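Karero Story Texts – read me first

Karero is a small collection of children's stories with animal heroes, prepared for reading practice and for simple text research. The set has 24 stories in plain text. Each story is one file, and the first line of every file is the title. After the title comes one empty line, and then the story begins.

The stories take place in Renddale, a valley with a mill, a river and one narrow bridge. The main character in most of them is Russo, a young otter who is afraid of deep water. His friend Damus is an old goose and gives advice which is not always good. The stories can be read in any order, but the 3 winter stories belong together – please keep them so if you split the set.

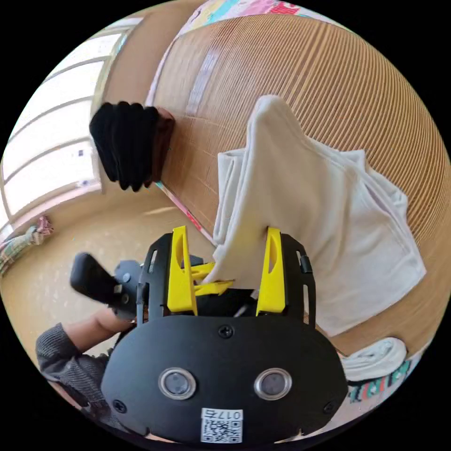

White cloth between two yellow gripper fingers.

Files and columns

The list of stories is in the file index.csv. It has the columns title, age, words and season. The age column gives the youngest reader I had in mind when writing. Words with difficult spelling are collected in glossary.txt, up to 200 entries.

Known problems

In 11 stories the speech marks are single, in the others they are double. I wanted to correct this in January but did not finish. The story "The Goose at the Mill" has two endings – both are kept, and the second starts after a line with three stars.

Use

You may copy and read the stories freely in schools and libraries. For printing and selling, please ask first.

Last change: 20 July 2020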